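Segurança e Falhas em Sistemas Robóticos
Notas da aula 7 – A falha que o registo dá como sucesso
Docente: Jolien Mertens

Estas notas cobrem a segunda metade da aula. A primeira (modos de falha do acionamento, travões, paragem de categoria 0 e 1) está no capítulo correspondente da sebenta e não vou repeti-la.

1. O caso

Trabalhamos com a célula bimanual Tridunska, a preparar uma bebida: o braço esquerdo trata da embalagem de leite, o direito trata do pauzinho de mexer. As canecas vêm de um suporte de arame. O relatório que vos distribuí, assinado por Craig Guthrie, anuncia uma taxa de sucesso de 93 por cento. Peço que leiam esse número com a mesma boa vontade com que leriam o consumo de combustível num folheto de automóveis.

O incidente deu-se em março, às 15 horas, durante uma execução sem supervisão direta. O braço direito desceu para mexer o conteúdo da caneca, o pauzinho encostou ao suporte e o controlador continuou a empurrar. O suporte deslizou, uma caneca caiu e partiu-se. O braço recolheu-se, o programa chegou ao último estado e o registo escreveu «tarefa concluída». Roos Timmermans, que estava na sala ao lado, ouviu a loiça. O sistema não ouviu nada, como é natural, mas também não mediu nada, e isso já é uma decisão de projeto.

2. O que se sabia antes

Segundo o relatório, a colisão era «imprevisível». Tenho dúvidas. A peça transportada é comprida em relação aos dedos da pinça, é segurada na horizontal e passa por cima de um objeto que não está fixado a coisa nenhuma. Qualquer pessoa que tenha levado uma escada por um corredor conhece o problema.

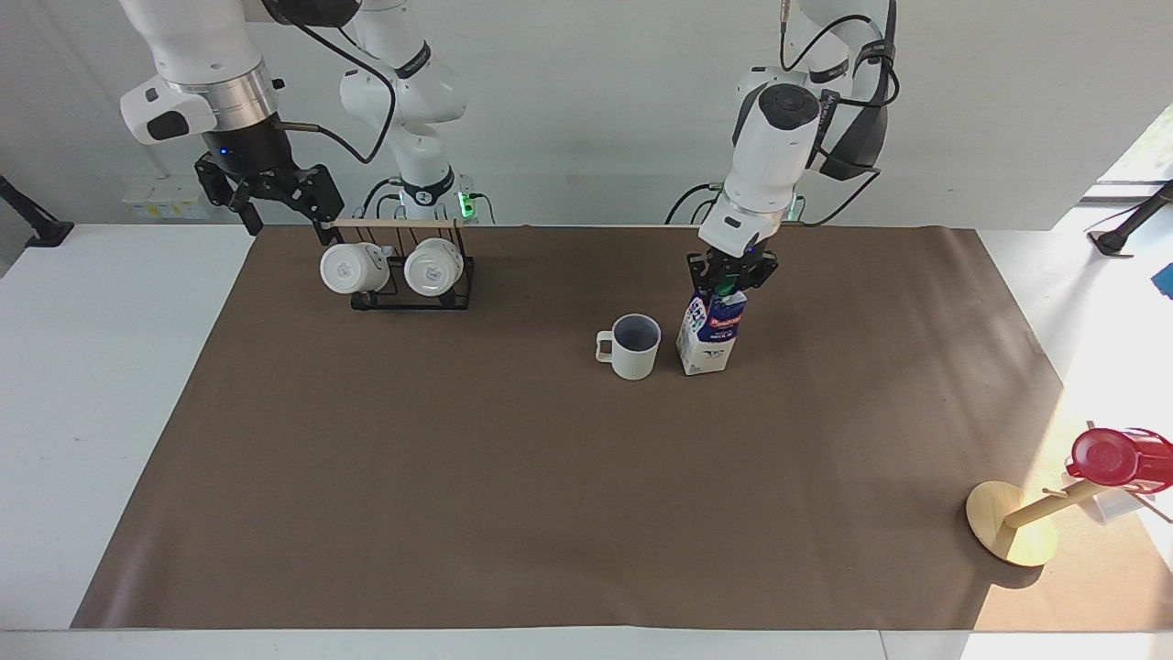 Figura 1. Célula bimanual: pauzinho na pinça direita, apoiado sobre o suporte de canecas; embalagem de leite na pinça esquerda.

Reparem na relação entre a ferramenta e o obstáculo. O planeador usado nesta célula conhece a geometria da pinça e a dos elos do braço. Não conhece o pauzinho. Para o modelo de colisões, a pinça fechada sobre um objeto ocupa o mesmo volume que a pinça fechada sobre o ar, e portanto uma trajetória que o planeador declara livre pode arrastar madeira por cima de arame sem que nenhuma verificação dê sinal.

Há ainda a outra metade da célula. A pinça esquerda segura a embalagem pelo topo, junto da tampa, e a caneca está mesmo ao lado. O relatório trata os dois braços como independentes – cada um tem o seu planeador e a sua lista de estados. Um esforço inesperado num deles não suspende o outro. No dia do incidente não houve leite entornado. Guthrie conta isto como prova de robustez; eu conto como sorte e gostava que alguém me convencesse do contrário com dados.

3. Cadeia causal

Reconstituição feita a partir dos registos por Nele Van den Broek:

a) O pauzinho foi agarrado fora do centro. A pinça confirma a preensão pela abertura dos dedos, e essa abertura é a mesma ao meio ou na ponta.
b) O erro de preensão passou inteiro para a posição da extremidade livre.
c) A extremidade tocou no suporte. O limiar de força no punho estava em 15 N.
d) O suporte escorregou com uma força inferior a essa. O limiar nunca foi atingido.
e) O estado seguinte arrancou por tempo decorrido, sem condição de saída.
f) O critério de sucesso era ter percorrido todos os estados.

O ponto d) costuma surpreender os alunos. Um limiar de força protege contra objetos que resistem. Contra objetos leves e soltos protege muito pouco, e numa bancada quase tudo é leve e solto. Baixar o valor para 10 N, como propõe o anexo do relatório, não resolve: nos ensaios de Van den Broek o suporte já se mexia antes disso, e as paragens falsas durante o movimento normal aumentaram.

O ponto f) é o mais grave e é o que ocupa menos espaço no relatório (uma nota de rodapé). Se o sucesso é definido como «o programa chegou ao fim», então os 93 por cento medem a frequência com que o programa chega ao fim. Quantas dessas execuções deixaram a bancada em ordem? Não se sabe. Pedi as gravações e disseram-me que só se guardam as das execuções falhadas.

4. Medidas propostas e o que penso delas

Fixar o suporte à mesa. Barato, eficaz neste caso concreto. Atenção: com o suporte fixo, a força passa toda para o pauzinho, que pode partir e projetar lascas. Quem propuser esta medida tem de dizer o que acontece à energia.

Acrescentar o objeto transportado ao modelo de colisões. Devia lá estar desde o início. Só funciona se a posição da preensão for medida; caso contrário, estamos a planear com um pauzinho imaginário num sítio otimista.

Verificação visual no fim da tarefa. De acordo, desde que o verificador seja avaliado à parte e com casos maus. A Nele Van Damme tem um conjunto de ensaios de um verificador Plutska que aprovava bancadas com canecas tombadas.

Paragem cruzada entre braços. De acordo, com cuidado: parar o braço esquerdo a meio de um vazamento tem as suas próprias consequências. «Parar» não é sinónimo de «seguro», e voltaremos a isto na aula 10.

Formação adicional dos operadores. Aparece em todos os relatórios. Neste, não havia operador na sala.

5. Trabalho para a próxima aula

Grupos de dois, duas páginas no máximo.

– Reescrevam o critério de sucesso da tarefa em termos do estado da bancada, sem mencionar estados do programa.
– Escolham uma das medidas do ponto 4 e descrevam uma falha nova que ela introduz.
– Indiquem que dados pediriam para confirmar ou desmentir os 93 por cento. «Mais ensaios» não conta como resposta.

Leitura: secções 2 e 3 do relatório, incluindo as notas de rodapé. Dúvidas sobre os registos devem ser dirigidas à Nele Van den Broek; os ficheiros estão na pasta da disciplina.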